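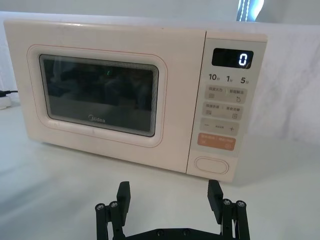
*Front of the Midea, door shut, display at 0*

On Tuesday Mirjam Eder wrote:

> Before I write the label sheet for the Hotby kitchen: which buttons need English? Is there a separate defrost key? And where is the door release? I see no handle in the Parsons inventory.

Mirjam,

Top bar, left half is 微波火力 (microwave power), right half is 智能解冻 (smart defrost, droplet icon). Second bar, left is 微波杀菌 (microwave sterilization), right is 美食菜单 (food menu). Third bar is minus and plus, with 参数设置 (parameter settings) in small characters between them. I would leave the orange bar for a second pass.

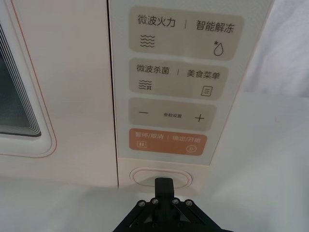 *Lower panel and oval door release*

The release is the oval button under the control panel, in the lower face. Please put "OPEN" beside it, not on it.

Label stock is 60 mm wide, so "Sterilize" has to go on one line at the small type size. The print template is item 244 in the Willent folder. Two copies, please -- one for the oven and one for the binder.

Zerrin Kılıçarslan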